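When the second arm kept pulling

The two-armed bench at Brokard's workshop in Hornthorpe had done 2,744 runs without anyone needing the stop button in earnest. On a Tuesday in December someone did need it, and it stopped half the machine.

The engineer who looks after the bench was in the room at the time. She agreed to talk to us on condition that we left out her name and that of the operator, and that we got the wiring right. We spoke in the workshop kitchen at 8 in the morning, before the first shift.

The job was putting a garland on a small artificial tree. One arm holds the cord while the other takes the next bit along and lays it over the branches. "It's a good job for two arms because the thing you're holding won't keep its shape," she said. "It's also a bad job, for the same reason. Cord goes round things. It goes round branches, which you want, and it goes round fingers, which you don't."

On run 106 of that job the cord had gone round a branch and then behind one of the fingers on the left arm. The right arm had the other end. The programme told the right arm to draw away, and it drew away. The cord went tight, the tree began to tip, and the operator reached in to steady it with one hand and hit the stop with the other.

"He did two things and one of them was wrong," the engineer said. "You don't reach in. He knows that. But he also hit the stop, and he had every right to think that was the end of it."

The left arm froze. The right arm carried on for seven seconds. It finished its move, came up against the cord, pushed against its own force limit and tripped out. By then the cord had been drawn across the back of the operator's hand and the tree was on its side. He had a red line over his knuckles, and it was gone by the next day. The entry in the accident book is four lines long.

"People ask why we made a fuss," she said. "It was a string and a plastic tree. But the arm didn't know that. It would have done the same with a knife in its hand."

The cause took an afternoon to find. Each arm has its own control box, and each box has a pair of terminals for the stop circuit. The button on the bench is meant to run through both. In the autumn the right-hand box had been sent back for a new power board, and while it was away somebody put a link across the loose wires so that the left arm could go on being used by itself. When the box came back it was plugged in, and a second link, the one it travels with, was left in its stop terminals. So the button opened the circuit for the left arm and did nothing for the right.

"Two links, both of them perfectly sensible on the day they went in," she said. "The box arrives with a link fitted so it can be tested on a desk. You're supposed to take it out. There's a page about it. I've read the page. I plugged the box in."

We asked whether she meant that she had left it there herself.

"Yes. I'd like that in, please. I was asked if I wanted it put as 'the link was not removed' and I said no, put that I didn't remove it."

The daily check should have caught it. The check sheet said: press stop, confirm arms stop. For weeks it had been ticked every morning, and every morning it was done before the arms were moving. An arm that is standing still looks the same whether the stop has worked or not. There is a light on the screen that goes red when the button is pressed, and everyone had been looking at the light. The light, she explained, comes from the left box.

The supervising software, Bemero, did record a mismatch. It logged that one arm was reporting a stop and the other wasn't, and it logged it as a note. Notes go into a file. She went back through the file afterwards and found one for every morning check since the box was refitted. "It had been telling us, very quietly, in a place we didn't look. I can't blame the software for that, we'd set the levels ourselves."

The sheet has been rewritten. The check is now done with both arms moving slowly through the air, nothing in the grippers, and the person pressing the button has to write down what each arm did, in words, on separate lines. A mismatch between the boxes now cuts power to both. Travel links are painted orange and hang on a hook by the door when they aren't in use, and the hook has three places, one for each box the workshop owns, counting the spare.

She would have liked a physical guard round the bench as well. That is still being argued over. The operators have to reset the tree by hand between runs and a guard would slow them down. For now there is a line of tape on the floor and a rule that both arms are parked before anyone steps over it.

The garland job itself was started again once the wiring had been checked by someone from Yaman, the contractor who built the bench. The force limit on each arm is lower than it was, which means more runs that stop early with the cord caught on something.
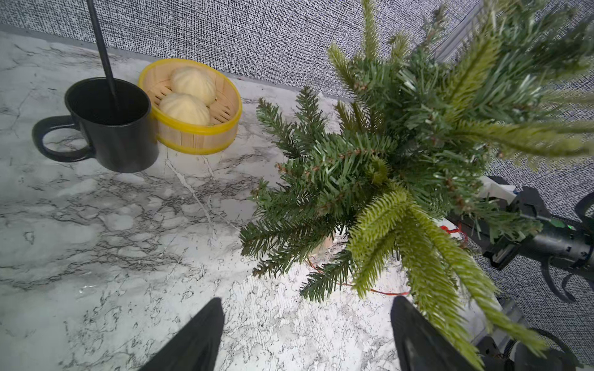
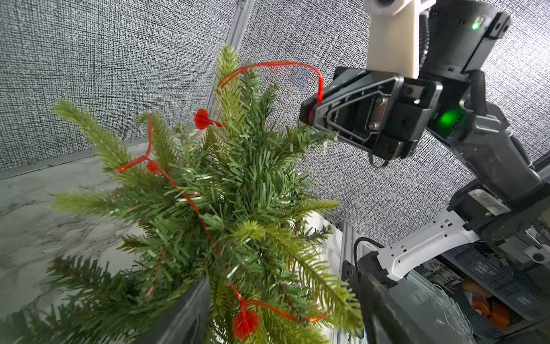
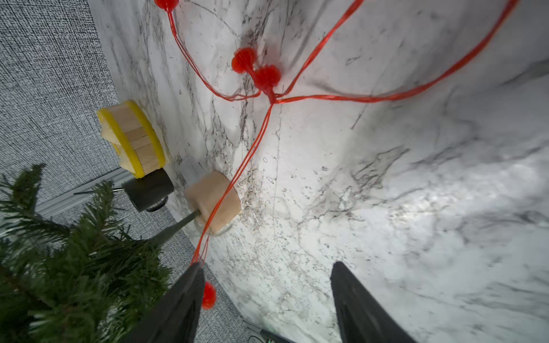
Views from the wrist cameras on the garland bench, Hornthorpe

"I get asked if the early stops are annoying," she said. "They are. You lose the run and you have to go in and unpick it. The limit is set so that a person can hold the cord still with two fingers, and I tried it on myself first."

The operator is still on the bench and works the later shift. He was offered a change and said he'd sooner stay with it, although he asked for the button to be moved. It used to be on the right, behind the keyboard, and he'd had to stretch for it. It is now at the front edge, and there is a second one on the other side.

She has one more thing she wants changed, and it concerns the page in the manual about the travel link. It comes after the section on switching on. She has written to the makers of the box asking them to put it before. When we spoke she was waiting for a reply.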